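Wudix says its reusable tote will end the cardboard box. Customers in Ralen are still waiting to be convinced

Packing firm Wudix has widened the trial of its returnable packing bins in Ralen, and is now telling anyone who will listen that the cardboard box has had its day. The company put 70 of the grey open bins into homes and small shops in January. It says the scheme is already paying its way. The evidence for that is rather thinner than the press pack.

The idea is simple enough. You ring up, a van drops off a bin, you fill it with whatever you want moved, stored or thrown out, and the van takes it away again. There is no tape to buy and no flattened cardboard behind the wardrobe for the next three years. Wudix charges by the fortnight, with a deposit on top, and the deposit is where the grumbling starts.

According to the company's own leaflet, the deposit comes back "in full, subject to condition". What counts as condition is left to the depot. Several customers in the first round told this page that they had lost part of theirs over scuffs and scratches they say were there when the bin arrived. Wudix says each bin is checked on the way out and on the way back. It was asked whether customers get a copy of the outgoing check and replied that this was "under review". So, no.

Then there is the matter of what goes in them. The leaflet shows folded jumpers and a row of hardbacks. Anyone who has cleared a kitchen drawer or the back of a shed knows that most of what needs shifting is nothing of the sort. It is half-used rolls of tape, drinks cans, odd bits that once belonged to something else. A big open bin with sloping sides is a poor home for that kind of thing. The small stuff slides to one end and stays there, and whoever unpacks it has to lean in and fish about.

Wudix sells dividers, at extra cost. They were out of stock when we asked.

The sorting side is the part the company is proudest of. Mixed bins go to the Mishra depot on the edge of town, where the contents are meant to be split into keep, recycle and dump, with a list sent to the customer before anything is thrown away. The figure quoted in the press pack is 3,339 items sorted since the trial began. That sounds like a lot until you ask what an item is. A sock is an item. So, we were told, is a bottle top. No figure was offered for how many things went into the wrong pile, or how many customers asked for something back and were told it had gone.

The promised list is also slower than advertised. Wudix says 2 days. Customers we heard from reported longer, and one shopkeeper said hers had turned up after the bin had been emptied, which rather defeats the purpose of sending it.

On the green claims, a bit of caution is in order. The company says a bin needs to make 27 trips before it does better than the cardboard it replaces, and that its bins are built to go well past that. Perhaps they are. But the trial is only months old, and Wudix could not say how many trips any single bin has made so far. Nor does the sum appear to include the van, which in most cases calls at the door twice. A used cardboard box from the back of the supermarket makes no such journey, and costs nothing.

There are people who like the service. Two shops on the high street have signed up for another six months and say it has cleared their stockrooms of rubbish they had been stepping over for years. A retired couple moving to a smaller flat said the van came on time and the crew were polite. Nobody we heard from complained about the drivers.

The rival scheme run by Pestatent, which uses fabric sacks and leaves the sorting to the customer, is cheaper by some way and makes fewer promises. It also has a waiting list. Wudix says the two services are not comparable, and points again to the Mishra depot as the thing that sets it apart.

That may be so, but the depot is also the bit that customers know least about. They hand over a bin full of their belongings, trust that the drinks cans will be recycled and the tape kept, and find out later. The company has promised an open morning, without giving a date. It would do better to publish the error figures first, along with a plain account of what it means by wear and tear.

Wudix plans to offer the bins across the rest of the county before the summer. Prices for the wider scheme have not been set, and the terms on deposits will stay as they are for now.
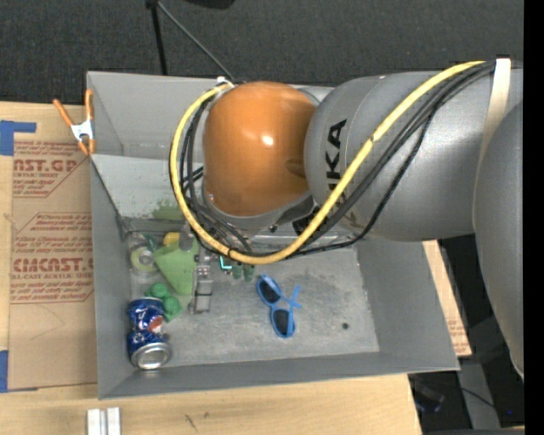 Households already in the trial can keep their bins on the present rate until it ends, but will need to tell the depot in writing if they do not want to be moved over to the new one.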